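Irus tooling group — minutes, April 2026

Chair: Ignacio Cabral
Notes: Başaran

1. Last meeting's actions

All closed. The new build of the Wolport planner is in and everyone has moved over to it. Startup is so much quicker now!

2. Fisheye model in the tracker

Brolard showed the new lens model running on the desk recordings. The old one fell apart near the rim, where the wall and table edge bend the most. Now the pose holds well out toward the corners, and the perforated shell on the mouse gives the feature matcher plenty to grab. We were all very happy with this one. The black mask at the bottom stays as it is — the tracker already skips those pixels.
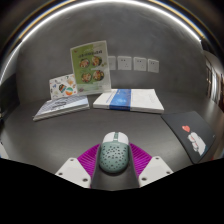

3. Grasp labels

The auto-labeler has been run on 657 clips. It finds the moment the fingers close very well, and the moment they open a bit less so. Ignacio thinks a short smoothing window will fix most of it and wants to try 3 values before we pick. Başaran asked that "open around object" and "open, nothing near" become separate labels, as the planner treats them differently. Agreed.

The mouse pad came up too. Its printed heart and cartoon drawing keep getting proposed as things to pick up. Brolard would like a flat-print check in perception, before anything reaches the planner. Good discussion, lots of ideas, no decision yet.

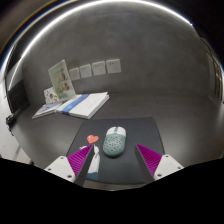
Mouse on the pad, fingers open: the case for the new label.

4. Replay viewer

Scrubbing is smooth now, even on long sessions with more than 2000 frames. Lovely work. Still missing: a key to jump between labels.

5. Actions

Ignacio — smoothing window tests
Brolard — write up the flat-print check
Başaran — split the open label, rerun on 30 clips and send the results around
Viewer shortcut key — still needs an owner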